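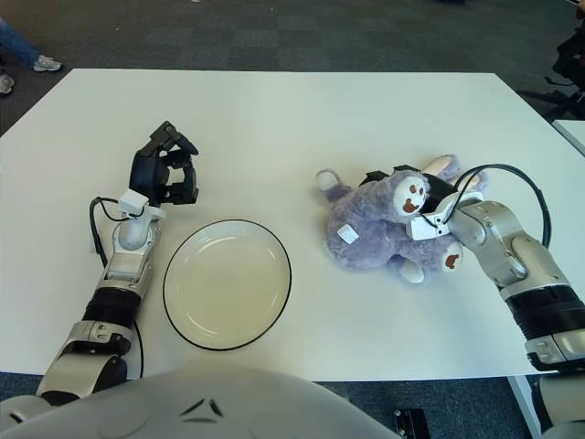 A reader wrote in to ask whether bicarb really does anything for tea stains on crockery, or whether we've all just been copying our mums. Fair question! I've scrubbed a lot of mugs in my time and my answer is yes, mostly, if you make it a paste (three parts bicarb to one part water) and leave it sitting for 20 minutes before you go anywhere near it with a cloth.

Filed under: Kitchen Know-How, Cleaning

The grey scratchy-looking marks are another matter. Those are metal left behind by your cutlery, and bicarb only sort of shifts them. I use the Bristico cream cleanser on mine, a pea-sized blob and a soft sponge, going round in little circles. Rinse it well. Don't do it over a gold rim, or you'll be left with a plain rim (ask me about my Leclerc saucers).

For baked-on lasagne edges I fill the sink as hot as my gloves can stand, add a squirt of detergent and go and watch something. Almost 85 per cent of it slides off by the time the ads are over. The rest gets the old wooden spatula, the one with the flat end.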